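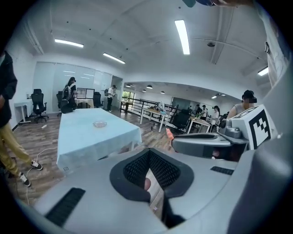
Gilles Vidal wrote in the margin of my last entry that he'd bet the jumps come from the clocks and the marker code is innocent, and would I please look at the timestamps before rewriting anything. Well, Gilles, I did look, and I owe you a coffee, or at least half of one, as I'll explain.

March 26, 2023. A quiet Sunday, so I finally had a long stretch with Wako (the tracking side, not the logger) and nobody waiting for the build machine. The complaint was the same one we've had since November: the relative pose between the two grippers looks lovely for a few seconds and then hops sideways, and the planner in Vudau gets a handover that no arm could follow.

I pulled 1195 detections of the square marker out of one session and plotted the pose from each against the pose we get by chaining the two camera tracks. The two curves have the same shape, but one lags the other by 31 ms. Gilles's half of the coffee! We were stamping images when they reached the queue and inertial data when it was read, and I'm a little embarrassed how long I've walked past that line in the config. I moved both stamps to the driver and reran the whole thing.

Most of the hops went away. The ones left over are a different animal. They come when the marker is far out toward the rim of the fisheye, where our lens model is weakest and the corners get pulled inward. The other gripper spends a lot of its time out there when the near one is holding something, as with the shrimp pinched upright between the fingers and the marker block way over on the left. 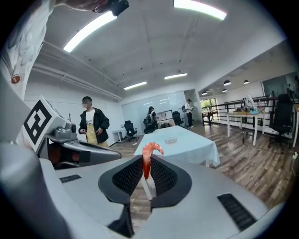 So I added a weight that falls off with distance from the image center, and I let the solver throw out a detection when its corners disagree with the track by more than 6 pixels. I tried a hard cutoff first, which was silly, as it left long gaps and the smoother filled them with a nice confident curve going the wrong way. The soft weight is kinder. Up to 3000 solver iterations on the worst clip, though, so it isn't fast, and I'd like Kaj Bech to look at the starting guess when he's back at his desk.

Still open: the grasp width estimate in Clikitz reads the old stamps, so please don't trust the closing times on anything until I've changed it over. I've left the branch unmerged - the tests pass, but they passed before too, and I want one that fails on the old code. Plots are in the shared folder under wako-clock, with the ugly ones left in.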